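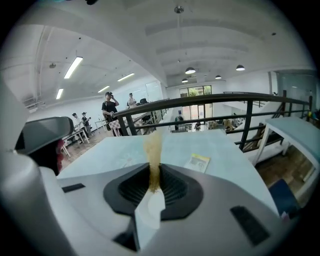
Draltlow is my folder of drink-making clips, and this is the README I should have written months ago. It covers pouring, spilling, wiping and the general mess of trying to get a drink where it's supposed to go. In the one up top, the liquid comes down brown and foamy, just behind a crumpled bit of white paper in the black opening - I tag that "paper_in_opening", and please keep the tag even if the paper is hard to spot in your clip.

What's in here: 1,829 clips, 614 of them with notes. Most run up to 46 seconds. Ye-ji Seo did the first round of notes and I did the second, so the spelling wanders a bit (sorry, Ye-ji, mostly me!).

Drink names are my best guess from color and foam. If I couldn't tell, it says "brown_liquid" and I left it there.

Still to do
merge the two "foam" tags
fix the notes in folder 2 - Tuấn Tôn found a bunch with the pour start missing

Last updated 2020-12-30. Send corrections to me or Tuấn.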